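Home | Animals | Space | Machines | Try It Yourself | Ask Us

How Does a Robot Learn to Hang Up a Glass?

Think about the last time you picked up a drinking glass. Did you have to plan it? Probably not! Your eyes found the glass, your hand went straight to it, and your fingers squeezed just hard enough. The whole thing was over before you could have said "drinking glass" three times fast.

Now imagine you are a robot. You have never held anything in your life. You don't know that glass can break. You don't know which end of a glass is the top. You don't even know that a glass is one thing and the table under it is another thing. Where would you begin?

At the Fodby workshop, a robot with two arms is starting from exactly that spot, and the way it learns is pretty wonderful. It learns from examples -- lots and lots of them.

What is an example?

When you learned to tie your shoes, somebody probably showed you. Maybe they held your hands and moved your fingers through the loops. You tried it, it fell apart, and they showed you again. After enough tries, your hands knew what to do.

The Fodby robot gets its lessons in almost the same way. A grown-up sits down at a set of controls and steers both arms through a whole job from start to finish. While that happens, a computer is busy saving two kinds of information. The first kind is pictures from a camera, many of them every second. The second kind is numbers that tell how far each joint is bent and how wide each gripper is open. (A gripper is the robot's hand. It has no thumb and no pinky, but it can open and close.)

Put the pictures and the numbers together and you have one example. It's a little like a movie with a diary attached. The movie says, "This is what the table looked like." The diary says, "And this is how the arms moved."

The teachers have a special word for one example. They call it an episode, just like an episode of a TV show! It has a beginning, a middle and an end, and then everything gets set up again for the next one.

How many examples does it take?

For the glass rack job, the plan is to collect 2,000 episodes. That is a LOT of glasses picked up and put back. If you are wondering whether the grown-ups get tired, yes, they do. Each teacher drives the arms for a turn of 12 episodes and then swaps with somebody else. Tired people make wobbly moves, and the robot would learn the wobbles too.

The computer program that studies all these episodes is named Curkomano. It looks at a picture, guesses how the arms should move next, and then checks its guess against what the teacher did. At first its guesses are terrible. But each time it is wrong, it changes itself a tiny bit, and the next guess is a tiny bit better. Curkomano goes over the same episodes again and again, and it never once asks for a snack.

Why glasses are so tricky

Glasses are some of the hardest things you could give a robot! A clear glass lets you see right through it, so to a camera it can look a lot like plain table. What the camera sees is mostly little shiny spots and a thin outline. Colored glasses are easier to find, but they still shine and they still break.

Then there is the shape. A glass with a stem has a round foot at one end, a bowl at the other, and a skinny part between them. On a rack like this one, the glasses hang upside down, with the foot on top. So the robot has to turn its idea of a glass over, and it has to bring the foot to the right place on a curly wire arm without bumping the glass next door.

Cloth is tricky in its own way. A glass always keeps its shape, but a cloth almost never looks the same twice. Drop a dish towel on the floor 8 times and you will get 8 different heaps. There is no single picture of "towel" for the robot to remember, so it needs to see towels in all sorts of rumples.

Mix it up!

Suppose your teacher gave you the same spelling word every day. You would get really good at that word -- and you still wouldn't know how to spell "giraffe."

Robots have this problem too. If the blue glasses always hung on the left, Curkomano might decide that "go left" is the answer to everything. Then one day somebody would hang them on the right, and the arm would reach politely for empty air.

So between episodes, the people at Fodby change things. They move the rack. They swap the colors around. They leave a cup in a new spot or turn the cloth another way. They have 9 different setups on a list, and they work down the list and start over at the top. They also keep some episodes where the teacher misses a glass the first time and has to try again. Those are great lessons, too. A robot that has only ever seen perfect moves has no idea what to do after a mistake.

Why two arms?

Try this at home, with a plastic cup and a grown-up's okay. Put one hand behind your back. Now dry the cup with a towel. It slides all over the place! With two hands, one can hold the cup still while the other does the rubbing.

It works that way for robots, but two arms also means twice as many joints to keep track of. The arms have to share the space over the table and stay out of each other's way. Curkomano has to learn when both arms should be moving and when one of them should just wait its turn.

Words to know

Gripper: the part of a robot arm that opens and closes to hold things.

Joint: a place where the arm can bend or turn, like your elbow.

Episode: one complete example of a job, saved by the computer.

Training: going over many examples to get better at guessing what to do next.

Be the robot teacher

Ask a friend to be the robot. The robot wears a blindfold and may only do what you say. Put a plastic cup on a table and try to get the robot to pick it up and turn it upside down, using words like "left," "down" and "squeeze." Then move the cup and do it again. Did the same directions still work?

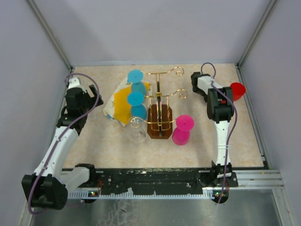

The two-armed robot at its table, with the glass rack, the cloth and a red cup. Both grippers are empty. Can you find the clear glass?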